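Femden Hand-Held Gripper Kit
Set-up Guide
Section 3: Planning your purchase and bench

Read this before you send the order form. Most returns we see are wrong quantity or wrong bench, not broken parts.

3.1 Work out how many grippers

1. Write down the tasks you want recorded. Real ones, from your floor.
2. Mark each task one-hand or two-hand. Picking and placing, usually one. Anything where a part gets held steady while something else happens to it, two.
3. Order for the two-hand tasks. Two grippers per station. Add one spare per three stations.
4. Small sites: start with one station. Run it through a full month before ordering more.

Note: Grippers are sold singly. A "station" on the price sheet does not include the table.

3.2 Budget lines people leave out

Finger pads. These are a wear item. Fuzzy padding frays at the edges first, then lifts. Put a line in for replacements, 42 pads covers a busy year at one station.

Cables. One per gripper, plus one on the shelf.

Power. Each station wants its own strip. Don't plan on sharing with the compressor or the coffee machine.

Operator time. By far the biggest number on the sheet. Trosham plant budgeted 13 hours for February and used all of it on practice.

Test objects. Plain plastic cups are fine to begin with. Cheap, light, easy to replace. Budget for your real parts later.

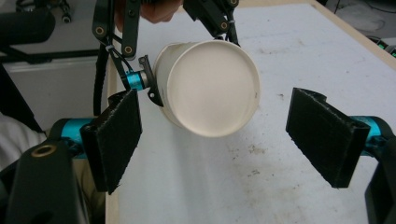 Page 3-13

3.3 Plan the bench

1. Pick a large, flat table with a light top. Cup tipped on its side, one gripper holding it, second one coming in with fingers open: you need room for both, plus the operators arms.
2. Measure clear space on the work side. 812 mm minimum, more if two people will be working across from each other.
3. Decide where the cables go before the table goes in. A cable can hang down past the table edge as long as it has slack through the whole reach.
4. Keep the power strip off the work surface. Floor is OK, out of the walkway.
5. Wipe the top down. Stains and smudges won't stop you working but grit gets in the pads.

CAUTION: Pivot points pinch. Keep finger tips clear of the arm links when closing. Loose sleeves, roll them up.

CAUTION: Do not run floor cables where chairs roll. Use a cover. Not supplied, so budget for it.

3.4 Before you order

Quantity checked against the task list
Pads and spare cable on the same PO (shipping is charged per box)
Bench measured, not guessed
Swai or Flultlow mount chosen. They do not interchange and we cant swap after the box is opened.
Name of one person who signs for delivery

Quotes are good until the next price sheet. Bulk questions go to Sanaa Lamrani in Orders, put your site name in the subject line.

Sheet revised 9 March 2025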